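Thread on webbing and hook-and-loop, from someone who repairs packs in Clekstead. 1/

Most strap failures I see start at the stitching. The webbing itself is usually fine. UV gets to the thread first, then grit saws through what is left.

Polyester thread for anything that lives outdoors. Nylon stretches more and takes shock better, but it fades and weakens faster in the sun. Bonded, either way.

Stitch length: 11 per inch on light webbing is too many. You end up with a perforated line and it tears like a stamp. Go longer and add a second row.

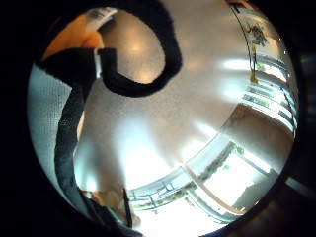
Fuzzy-faced straps wear differently from plain webbing. The pile hides damage, so you have to bend the strap and look at the base cloth. A soft black strap curled into a loop like this one is easy to check: run a thumbnail along the edge where it bends and feel for loose ends. Do the same on mesh, next to the seams.

Abelardo Durán in Wirnlow asked about cleaning. Cool water, mild soap, stiff brush, dry in the shade. No bleach, no dryer.

Logged 173 repairs up to the end of October. 19 were buckles. Only 2 were webbing that had parted in the middle, both from rubbing on a bare metal edge.

Cut ends: melt them, but keep the bead flat. A hard lump will chew the next layer of fabric.

Box stitch with a cross for load. Bar tacks where there is no room. Next thread is zippers.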